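Simulated trial reporting is the practice of stating how a household robot performed in a computer-rendered setting before, or in place of, tests on real hardware. Guidance on the subject is thin. The best known text, the Harside Code, runs to 30 clauses and has no means of enforcement.

The code asks authors to name the simulator, publish every failed run and fix the pass mark in advance. Kitchens are the usual test ground, and clause 6 covers rooms with two appliances of the same type, where an instruction such as "open the microwave" has more than one reading. Authors must say which one was meant. Many do not.
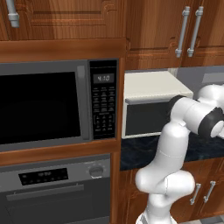
Tanveer Jadoon

A rendered kitchen with a built-in microwave and a small white one on the counter meets the clause only if the target is written down before the first run. Picking it afterward turns a miss into a success.

Supporters of the code say it has made results easier to compare. The evidence is weak. A review by the Prarnley group covered 661 reports and found that most claimed to follow the code, but it took those claims at face value – a strange choice for a review of honesty in reporting. Drundeo, which sells testing services, still cites it.

Version 2 adds a clause on door handles and hinge forces. It leaves enforcement as it was.

Last edited 2021-12-21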